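I own a garment rack now, an Ekmont, with white poles and a fabric tray, and I am not convinced. The box promised 80 hangers' worth of space. We'll see.
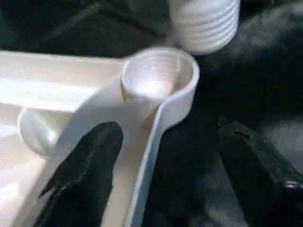 Plastic is where cheap racks give up, in my experience. My last one went in November, at a corner joint. So I don't much trust a threaded collar like the one on this white piece, however smooth it looks, and black cloth underneath won't make it stronger.

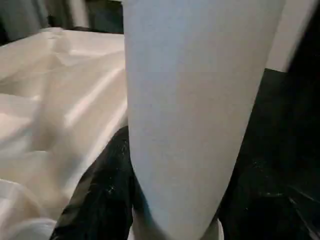
Does the fabric need ironing first? I wouldn't bother, a little weight pulls most creases out.

Recep Tuncer swears by his and says to leave everything slack until the last pole is up — fine advice, but he owns a workshop.
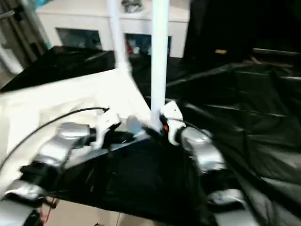
White poles, white sheet, plenty of black fabric.

The reviews are glowing, all 149 of them, and I believe maybe half.

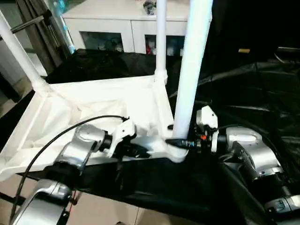 The other half I'll judge once my winter coats are on it.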